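# Motion planning engineer, manipulation software (Hekville)

Ultik is hiring one more person for the group that writes the control and planning code for our table-top manipulation cells. 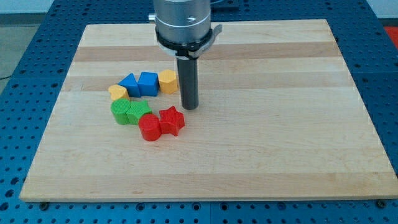 The last person who joined us was asked what surprised them in the first month, and the answer was that so much of the job is about pushing: grasping gets all the papers, but half of our hard bugs come from one rigid finger sliding a small part across a board, and the planner has to have an opinion about friction.

We think that's a wonderful problem. A part with flat sides behaves one way when you nudge it, a round one rolls or spins away from you, and a star does something different depending on which point you catch. Our planner, Tostano, reasons about contact explicitly. It takes a goal arrangement, guesses a sequence of short pushes, rolls them forward in simulation and sends the best one to the arm, then looks again and replans. It works well enough that we're excited about it and badly enough that there's plenty left for you to do!

## What you'd be working on

- The push planner itself. It's C++ with Python bindings, and the search is currently a sampling method that wastes a lot of its samples. You'd have a free hand here.
- The contact model. We have 262 recorded pushing episodes that we use as a regression set, and the simulated part poses drift from the recorded ones in ways we only partly understand – mostly rotation.
- Recovery behavior. When a part gets wedged against its neighbor, the planner tends to keep trying the same thing. We'd like it to back off, look from the new position and choose a different side.
- Tooling. Gallagher is our replay viewer, and everyone uses it every day. It loads a run, lines up the planned and measured tool paths, and lets you scrub through both. It falls over on logs with more than 1,000 planning steps, and whoever fixes that will be loved.

You would not be on your own with any of this. The group is small, code review is quick and friendly, and people here really like being asked how something works. You'd sit within a few steps of the cells, so trying an idea on hardware usually means merging a branch, booking a slot and walking over.

## What we're looking for

You've written planning or control software that ran on a real arm, at work, in a lab, or in your own garage. You're comfortable in C++ and don't mind Python. You can read a log and form a theory about it, and you'll happily throw the theory out when the next log disagrees.

It would help if you know some of these, and we don't expect all of them:

- contact dynamics or quasi-static pushing
- model predictive control
- pose estimation for small, low-texture parts
- writing tests for code that depends on hardware timing

A degree in the field is fine and so is not having one. We've hired people from game physics and from machine tool programming, and both groups picked this up fast.

## Practical things

The job is full-time and based at our Hekville building. You can work from home 2 days a week once you've settled in, though most people come in on Wednesday, when we run the long unattended tests and argue about the results over lunch. Hours are flexible outside that. There's an on-call phone for the overnight runs, but it stays with the operations group and won't be handed to you.

We pay for relocation within the country. We can sponsor a work visa for the right person, so please mention it early if you need one.

## How to apply

Send a résumé and a link to some code you've written to the jobs address on the Ultik site, with "Tostano" in the subject line. If your code is all locked up at an employer, write us a page on a planning or control bug you chased down. We love reading those – the messier the bug, the better.

After that there's a phone call, then a visit. For the visit we give you a real replay log and 24 hours with it beforehand, and you come in and talk us through what you think went wrong. There's no whiteboard puzzle. You'll also get time at a cell to drive the arm yourself and ask the group anything you like.

Applications stay open until the end of June, and we read them as they come in.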